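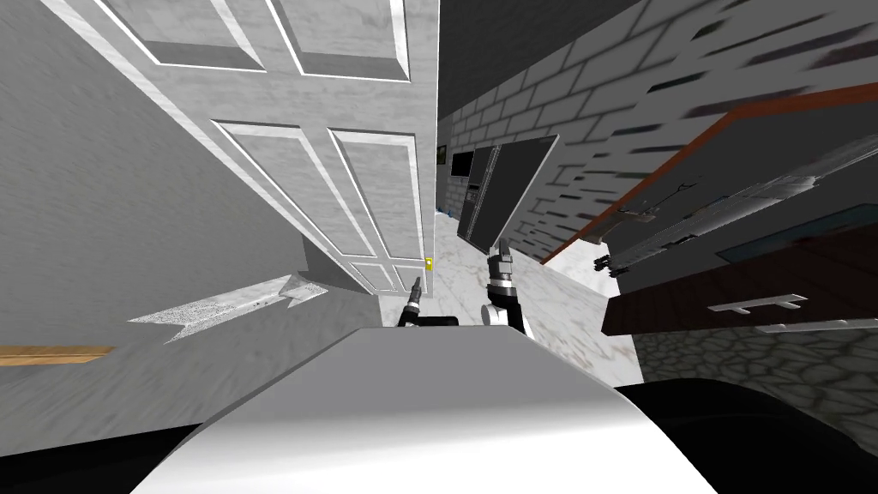 One reader of the previous revision wrote that the door rules were scattered over three chapters and asked for them in one place. They are collected in this section. The limits are unchanged; the order of the checks is new.

Search this manual Go Clear

6. Working near doors and open appliance panels

6.1 Scope

This section applies to two-arm mobile units run under Vomuna, both in simulated kitchens and on the Fernden practice floor. It covers hinged room doors, refrigerator doors and cabinet fronts. It does not cover sliding doors or elevators. For those, see the site rules.

The same checks are used in simulation and on the floor. A run that skips a check in simulation is not accepted as evidence for floor approval.

6.2 Terms

Swing area: the floor area a door or panel passes over between fully closed and fully open.

Parked arm: an arm with its gripper pointing up, held inside the outline of the base, with no motion command waiting.

Working arm: the arm assigned to the handle or latch. Only one arm is the working arm at any time.

6.3 Before the first motion

1. Load the room file and confirm that its revision matches the one on the run sheet.

2. Set the travel speed limit to 200 mm per second. The limit applies to the base and to both arms.

3. Mark the swing area of every hinged part within reach of either arm. Include parts that the task does not use.

4. Check the starting state of each hinged part. Enter it as open, closed or unknown. Treat unknown as open.

5. Confirm that both grippers are visible in the head view. If either is hidden by the body shell, raise the arm until the gripper can be seen.

6. Check that the view is level. A tilted view is allowed during a run, but the tilt must be entered in the log before distances are judged by eye.

Note: Floor patterns and wall textures are not distance references. Use the measured clearance from the room file.

6.4 Approach

1. Park the arm that will not be used.

2. Drive the base to the approach point. Stop outside the swing area.

3. Turn the base so that the handle or latch is in front of the working arm.

4. Extend the working arm in short moves. Leave at least 100 mm between the gripper and any surface until the grasp command is given.

5. Open the gripper fully, then give the grasp command.

CAUTION: Do not drive the base while a gripper is closed on a handle unless the task sheet calls for a combined move. The door will load the wrist joint sideways.

CAUTION: Keep the parked arm clear of any second door. When a room door and an appliance door can be reached from the same base position, both swing areas apply for the whole run.

6.5 Opening and release

1. Pull or push along the arc stored in the room file. Do not pull in a straight line past the first few degrees.

2. Stop at the programmed angle. No hinged part may be commanded beyond 180 degrees, even if its hinge allows it.

3. Hold until the joint loads settle.

4. Open the gripper and back the arm away along the line of approach.

5. Update the state of the part in the log before the next move.

Note: If the part drifts after release, enter it as unknown and repeat 6.3, step 4. A drifting refrigerator door is the usual case.

6.6 Stops and restarts

After a protective stop, leave the arms where they are. Check the swing areas first, then back out the working arm, then the parked arm if it has moved. Restart from 6.4, step 1. In simulation, do not reset the room to save time — the recovery is part of the record.

A run with two protective stops is closed and marked for review. The limit is the same for trained operators and trainees.

6.7 Records

Keep the run sheet, the state log and the room file revision together. Maddocks-format logs can be attached without conversion. Cetitz-format logs must be exported with time stamps turned on.

Related sections
Section 4: Speed limits and stop categories
Section 5: Gripper checks before a run
Section 7: Drawers and pull-out racks
Section 9: Accepting simulated runs as evidence

Reader comments

Step 4 in 6.3 should say who decides when the log and the room file disagree. We go with the log.

Does the clearance in 6.4 count from the fingertips or from the gripper body? We measure from the fingertips. The drawing in Section 5 shows the body.

The single list is easier to train from. Please carry the drifting door note over to Section 7 as well.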